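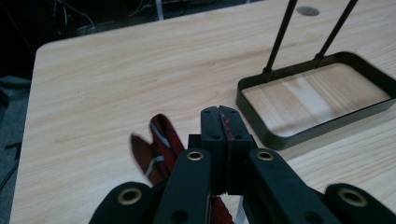 How should a necktie be kept between wears?
Knot undone, hung full length over a smooth bar. Rolled is fine for a drawer or a suitcase.

Clothing Care, handout 11 (T. Pan)

Hanging, cont. from last time. Fold tie near the middle, wide end and narrow end both down, drape over bar. Let go slowly, silk slides. Narrow end a bit longer is OK, it balances the weight. Never leave the knot in overnight!! The lining creases and stays creased.

Racks: a small tabletop one will do for ties, scarves, thin cloths. Check for rough spots on the rods first, run a finger along. One snag and the weave pulls.

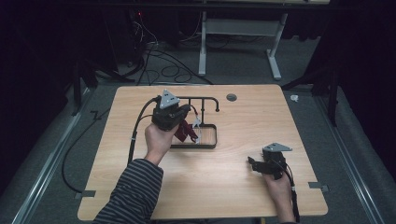
Damp things go on the rack too but spaced out, air has to get round teh back. Clips only on hems or on the tail of a tie, never across the front, they leave a dent. Dark reds can bleed so keep away from anything white till fully dry.

Steam: 2 passes, iron held off the fabric. No pressing, the rolled edges go flat and dont come back.

For next time: read the Moynihan chapter, p. 148 on. Bring 3 ties, at least one wrinkled. Questions to Tzu-hsuan Pan after class.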